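Do you need a first aid kit subscription?

Several of you have forwarded the same leaflet from Talora, the firm that will post you a fresh box of plasters and dressings every quarter so that you are "never caught out". The box costs 63 pounds a year. I have now read the leaflet twice and I am still not sure what I would be caught out by.

The argument goes that the things in a home kit expire. Some of them do. Sterile dressings carry a date, and so do antiseptic wipes, creams and eye wash. A pair of scissors doesn't. Nor does a triangular bandage, a roll of tape kept somewhere dry, or the tweezers, and those take up most of the room in the sort of kit Talora sells. Swapping the lot four times a year looks to me like a good way of selling tweezers.

Hauke Schwerdtfeger, who used to do the buying for the Plarness sports club, went through the club's old receipts for me. Under their previous supplier, Udesport, they spent 338 pounds in one season on kits that came back nearly full. After that they bought loose refills when something ran out - mostly plasters, ice packs and more plasters - and as far as he can remember they were never short. He does admit that one cupboard was a disgrace.

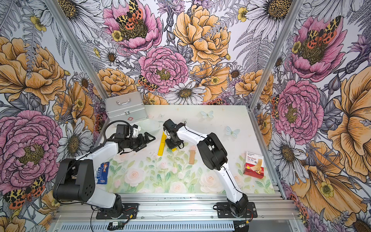

A case with a handle and a latch

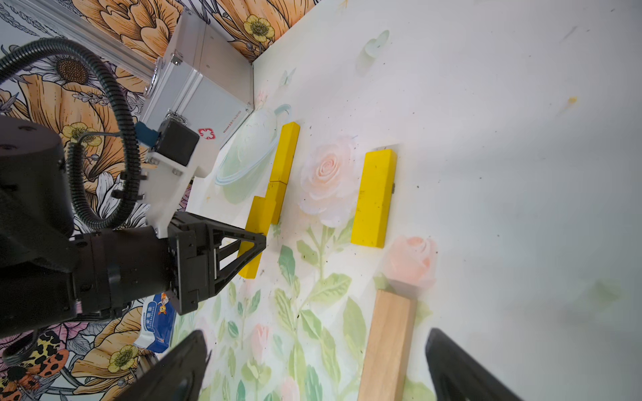 Does a dressing stop working the day after the date on the packet?
The date is how long the maker will vouch for it being sterile if the packet is undamaged. Nothing sudden happens overnight, but you have lost the promise, so replace it for open wounds. A torn or damp packet should go in the bin whatever the date says.

I am just as doubtful about the Hutapea app, which wants you to scan each item and then sends reminders to your phone. Two of our readers tried it over the winter. Both had switched the reminders off by February, one of them after being told at breakfast that her safety pins needed attention. A strip of masking tape inside the lid with the earliest date written on it does the same job.

If you live a long way from a shop, or look after someone whose skin tears easily, you will get through more and a regular order may suit you. Ask for a price on the dressings alone before you sign. Talora told me they could not split the box, though the woman on the phone did say she would ask.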